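Beverley Ruddock ran the checkout lanes at Mansilla for 39 years before she retired in August. She says the store changed less than people think.

"The registers got faster and the lines stayed the same," she said. "Saturdays were always bad."

She started on nights, two shifts a week, while her mother watched the kids. By the second winter she was training other cashiers.
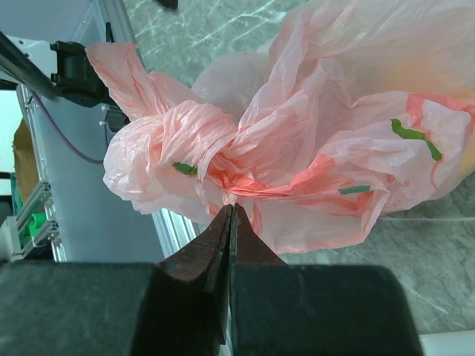

Bagging was the part she cared about most. "Cold with cold, and eggs go on top. I had managers who couldn't do it."

Ruddock now lives with her sister and shops at a smaller place near the post office. She still packs her own groceries. "I asked them first," she said. "The girl said go ahead."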